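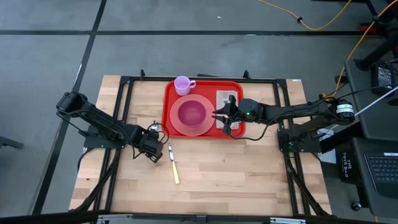
Is the Wosel tray set suitable for daily meal service in a staff dining room?
The Wosel set is suitable for light meals and hot drinks served to one person at a time, provided that the tray is carried with both hands.

Review of the Wosel Single Place Setting
Prepared for the Issahaku Residential Center, Dining Services
Reviewer: Abena Ayaaba

The set consists of a rectangular tray with raised edges, a round plate, a bowl and a mug. Napkins and cutlery are purchased separately. The Center used the set at breakfast and at the evening meal for 5 weeks in June and July.

Tray. The raised edges contained small spills of soup and tea. With the plate on the left half, there is sufficient room on the right for a folded napkin. Residents who wished to keep a knife and spoon on the tray found the space narrow, and most placed them on the table beside it.

Plate and bowl. The bowl may be set in the middle of the plate, which serves well for porridge or soup with bread at the side. The plate is too small for a full dinner with the bowl in place. Both items passed through the dishwasher 122 times. Fine scratches were noted on the plate; the bowl showed no marks.

Mug. The plastic mug is light, and residents with reduced grip preferred it to the ceramic mugs in current use. The handle admits three fingers. Tea cooled faster than in ceramic, and Kwabena Wumbei of the evening staff recorded seven requests for a refill or reheating in the first week.

Color. The red tray and pink tableware were well received. The contrast between a deep magenta bowl and a paler plate assisted residents with low vision in locating their food.

Storage. Plates and bowls stack securely. Mugs do not stack and require a separate shelf.

Rating: 4 out of 5. The set is approved for breakfast service. The larger Tondavine plate will be considered for dinner.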